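Arm cell check, shared shop, back bench – November 9, 2021
Checked by: Elvia Pacheco. Second sign-off: Ohemaa Yakubu

1. E-stop reachable from the stool. OK. Button is stiff, still works
2. Base bolts torqued. OK, all marked w/ paint pen
3. Sim run before live run. OK, see below
4. Finger closing force set low for thin metal. OK after second try. Was still on the old Plirkel defaults

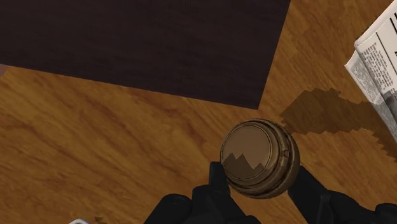

5. Speed cap at 90 mm/s near the bench. OK. Somebody had it at 205 – put it back, please leave it
6. Cable slack thru full wrist turn. FAIL. Latov cable rubs at the elbow, needs 2 more clips. Ohemaa has clips
7. Joint limits match the sim file. Partly. Elbow limit differs by 2 degrees, fix the file not the arm
8. Power supply fan clear of dust. OK, vaccumed
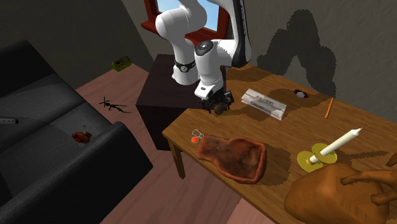 Can we run it live before the clips are on?
Only in slow mode, with one person on the e-stop the whole time. No overnight jobs.

9. Loose items log filled in. OK
10. Spare fuses in drawer. NO. Order form sent to Ernach, no reply yet

Recheck item 6 and 7 in December. Initials: EP, OY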